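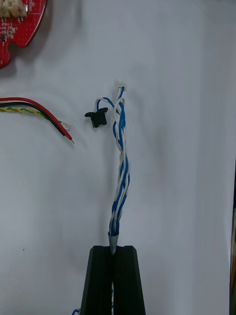
Workshop robots in Brurnwood learn the fiddly jobs from the people who do them

June 21, 2025
By the Lundent newsroom

Anyone who has ever tried to thread a floppy bit of wire into a small plug will have some sympathy for the machines at the Valderrama workshop in Brurnwood, which have spent the months since November being taught to do it, one patient go at a time.

The workshop puts together wiring for small control boxes, and it is the sort of work that has always been left to human fingers. A metal bracket sits still when you pick it up. A twisted cable of blue and white wires bends, springs back and carries its little connectors wherever it likes, and even with the black fingers of a gripper closed firmly on one end, the far end has ideas of its own.

So the staff have taken to teaching by doing. An operator sits at a bench beside the robot and moves a pair of hand controls, and the arm follows along, picking up the cable, turning it round and bringing the connector towards the circuit board. Every movement is saved together with the view from a small camera at the gripper, and the whole lot is later used to train the robot to try the job for itself. For some of the simpler lifts the operators do without the controls altogether and just take hold of the arm and guide it by hand, much as you might help a child with a pencil.

The workshop has now saved 2,606 of these lessons, of which 1,327 deal with cables and connectors. The rest cover sorting, turning boards over and putting finished pieces into trays, all of which the team found a good deal easier to teach (and, we gather, a good deal kinder on the shoulders!).

Two operators share the teaching, swapping over through the day, and both came to it from the assembly benches. The workshop says that was quite deliberate, as they already knew how a cable ought to be held and when it is best to put it down and start again. Lessons with a fumble in them are kept as well, so long as the operator manages to put things right before the end, and these have been some of the most useful of the lot.

There is still plenty to do. The robots cope nicely with a cable laid out fairly straight, but a tangled one can leave them hovering, and the last push into the socket is done by a person for the time being. A second teaching bench is due to open at the firm's Brarkirley site in November, where the staff will begin with the thicker cables and work their way down to the thin ones.

Recent items
Brarkirley bus shelter to be moved after road works
Lundent library extends its evening hours
365 days of rainfall: a Brurnwood gardener's diary
Apprentice places open at Valderrama workshop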